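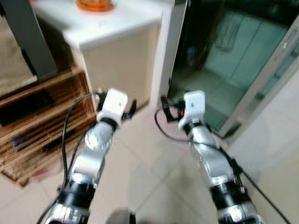 Golshifteh Hassanpour: Tap test first, then look for the joint at the wall. If the grout runs hard up to the drywall or the baseboard was set on top of a filled gap, I would check that before buying anything. Full answer further down.

Hollow-sounding tile and cracking grout on a slab, inject or pull up?

Posted by Mahsa Bakhtiari
Home Repair > Floors > Tile
11 Sep 2023

The main room of our house in Lonstead has ceramic tile over a concrete slab, nearly 175 square feet in one continuous field with no break at the doorway. It was installed 8 years ago by the previous owner's contractor. I have the invoice but it only says "thinset, gray" and "grout, sanded," with no product names.

In July a grout line between the kitchen doorway and the patio door started to crumble. I raked it out and refilled it with Sisteo premixed grout. It has cracked again in the same place, as a hairline along one edge of the joint. The joint on the other side of the same row is now starting to do it too.

I went over the floor with the handle of a screwdriver. Most of it gives a short, dull click. There are 6 tiles near the patio door that give a lower, drummy note. None of them are cracked, and I can't feel any of them move when I stand on them, although one makes a faint tick when I shift my weight from heel to toe.

What I have ruled out so far:

No plumbing runs under that part of the slab according to the plans.
The slab has no visible crack where I can see it, at the edge by the patio door threshold.
A straightedge laid across the area does not rock.

A local outfit, Santoso, quoted for replacing the entire floor and would not quote for a partial repair. I also found an injection adhesive called Tondetier, sold as a kit with a syringe and drilling bit. I have a small stack of spare tiles left over in the garage from the original job, so replacement of individual tiles is possible.

Is injection a lasting repair, or does it only change the sound? And does the grout need to be dealt with separately?

Golshifteh Hassanpour
Accepted

There are two faults that get mixed up here, and they call for different repairs.

A hollow sound means there is air somewhere under the tile. It does not tell you whether the tile has come loose. Tile set with the spot method (dabs of mortar at the corners and center) sounds hollow from the first day and can stay put for decades under light traffic. Tile that was fully bedded and has since let go sounds the same. The grout tells you more. Sound grout around a hollow tile usually means a coverage void. Grout that cracks, gets replaced, and cracks again in the same line means movement. Your tick on heel-to-toe loading points the same way.

The next thing to find out is why it moves. You have a large field, a patio door, and presumably afternoon sun on the tile next to the glass. Ceramic expands very little compared with many materials, but a long run of it heated at one end does grow, and the slab underneath is at a different temperature. If the perimeter is tight, the stress goes into the bond. Debonding next to a sunny door is a common result.

To check the perimeter, take off a short length of baseboard or shoe molding on the wall nearest the hollow tiles. You want to see an open gap between the edge of the tile and the wall framing, or a gap filled with something soft. If you find thinset or grout packed in there, clear it out. An oscillating tool with a carbide blade does this without much drama, and a vacuum held next to the blade keeps most of the dust down. Continue around the room as far as you have patience for, with the wall opposite the door as the next priority. The molding hides the gap when it goes back on. Nail the molding to the wall and keep the nails out of the gap.

At the doorway, and at the patio door threshold, replace the hard grout with a color-matched flexible sealant. Ask for a sanded silicone if you want it to look like the rest. Clean the joint to its full depth and leave it dry before filling.

On injection: it can hold, under narrow conditions. The void has to be connected, so that the adhesive spreads. The surfaces have to be reasonably free of dust, which you can't confirm from above. The tile has to be still while it cures. Where a tile has sheared off cleanly from its mortar, there is a thin film of powder between the two faces, and adhesive bonds to the powder. The sound changes because the air is gone. The tile may be no better attached than before. I don't know Tondetier specifically and am speaking of injection in general.

Since you have spares, I would pull the ticking tile and look at it. That one tile will tell you which fault you have.

Procedure for removing it:

Rake out the grout on all sides, full depth. The neighbors should not be touching the tile at any point.
Tape the edges of the neighboring tiles.
Try lifting it first, with a stiff putty knife worked in from the side that sounds most hollow. Debonded tile sometimes comes up whole.
If it won't lift, drill a few holes near the center, break the middle with a hammer and cold chisel, and work outward. Chisel toward the center of the tile, never toward a neighbor.
Wear eye protection. Glazed ceramic breaks into long splinters.

Then read the back of the tile. A clean back with the mortar still ridged on the slab means the mortar had skinned over before the tile went down. Mortar stuck to the tile and a clean slab means the slab was dusty, sealed or too dry. Blobs mean spot bonding. In the first case, expect the fault to be limited to whatever area was spread in that batch. In the second, expect it to grow, and the full replacement quote becomes less unreasonable.

For resetting, grind the old mortar down to the slab, vacuum, wipe with a damp sponge, and use a polymer-modified thinset. Comb it in straight lines, one direction only, and back-butter the tile with the flat side of the trowel. Check the height against the neighbors with a straightedge. Keep off it for as long as the bag says, then grout.

Premixed grout would not be my choice for this repair. It cures by drying, and in a deep joint the bottom takes a long time. A powdered cement grout is easier to predict. That said, no rigid grout will survive a joint that moves, so I would not blame the Sisteo for the crack.

Comment from Mahsa Bakhtiari: Took the baseboard off on the patio side. The gap is packed solid with what looks like thinset squeezed out from under the last row. Other walls not checked yet. The ticking tile came up in one piece with the putty knife. The back is clean and the ridges are all still on the slab, standing up, barely flattened.

Comment from Golshifteh Hassanpour: Skinned mortar plus a locked edge, then. Follow the hollow tiles outward until you reach one that has to be broken to remove, and stop there. Clear the edge before you reset anything.

gravelbed

Just inject it. Did mine in the hallway, sounds solid now. Takes an afternoon. You drill in the grout line so the tile is never touched. Put something heavy on it overnight and wipe the squeeze-out before it sets, because after that you need a razor blade.

Comment from Golshifteh Hassanpour: How long ago, and did the grout crack before you injected?

Comment from gravelbed: Last winter. No the grout was fine, it just sounded bad.

oldmortarboard

Agree with the accepted answer on the perimeter. Some additions.

Check the slab for moisture while the tile is up. Tape a square of clear plastic to the bare concrete, seal all the edges, and leave it overnight. Droplets under the plastic or a darkened patch mean vapor is coming through. Ordinary thinset tolerates that, but some sealants and membranes don't, and it is better to know before choosing one.

Look for a control joint in the slab under the area you open. They are normally sawn in straight lines and a tile setter who wasn't paying attention will tile right across one. If your crumbling grout line turns out to be close to a sawn joint, the tile above needs a soft joint along it, or a crack isolation membrane under it. Resetting with better mortar will not fix that.

Compare the spares with the floor before you start breaking anything. Tile from the same box should match, but if the leftovers were bought later they may be a different caliber, and a small difference in size shows up as an uneven joint. Lay one dry in the opening and look at the gaps.

On the grout color, mix a small amount and let it dry on a scrap of cardboard. Wet grout is much darker. The old joints will have picked up dirt, so wash a section with an alkaline cleaner and rinse it before you decide what shade you are matching.

Comment from Mahsa Bakhtiari: Plastic test came up dry. There is a sawn joint, but it runs under the row next to the one that cracked, parallel to the door. Would you put the soft joint directly over it, which would mean cutting tile, or use the nearest existing grout line?

Comment from oldmortarboard: Nearest grout line, with a strip of membrane wide enough to cover the sawn joint and reach past that line under the full width of the tiles. Don't bond the tile rigidly across the cut.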